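Category: Company News > Investment & Equipment

Cuterari confirms equipment budget for shelving and storage handling programme

16/08/2018
By Finlay Munro

Cuterari has today confirmed its spending plan for the next stage of its work on automated handling in homes, libraries and small offices. The plan sets aside £349,000 for equipment and runs until 2024, with the first orders to be placed in September.

The largest share, £238,000, will go towards hand-held gripper tools, spare finger pads and the computers needed to store and process recordings. The remainder covers furniture, room fittings, servicing and staff training.

Following a tender, Toltel has been named as preferred supplier for the hand-held tools. An initial batch of 14 units will be leased for a trial term, with an option to buy. Hägglund will provide maintenance under a separate agreement – a change from earlier years, when repairs were charged by the visit.

Finlay Munro, Head of Procurement at Cuterari, said: "Our earlier budgets treated the tool as the main cost and everything else as sundries. Cabinets, books, drawers and doors are what the tools work with every day, and they wear out too. They now have a budget line of their own."

Under the plan, each work area will be fitted out with ordinary household furniture, including cabinets with hinged doors, drawers and open shelves. Items will be bought second-hand where their condition allows. Purchases above the agreed limit will need written approval from the Woro project office, which will also review spending every quarter.

No decision has been made on fixed robot arms. Cuterari expects to seek quotations once the trial lease has ended, and suppliers wishing to be considered may register their interest with the procurement office.

Comments

Leasing first seems sensible. We bought outright and were left with tools we could not get pads for.

Is the training money per site or for the whole programme? The release does not say.

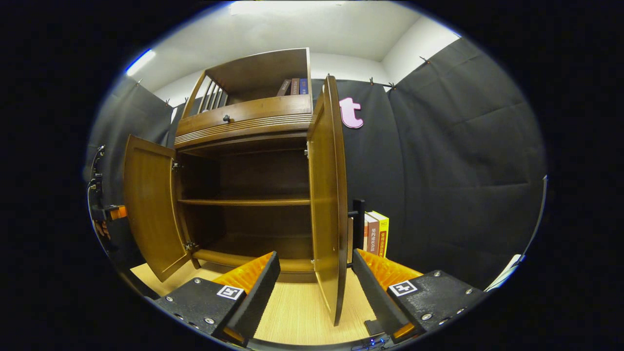 Morag: Please publish the servicing terms as well – a lease price means little to a small buyer until the call-out charges are known.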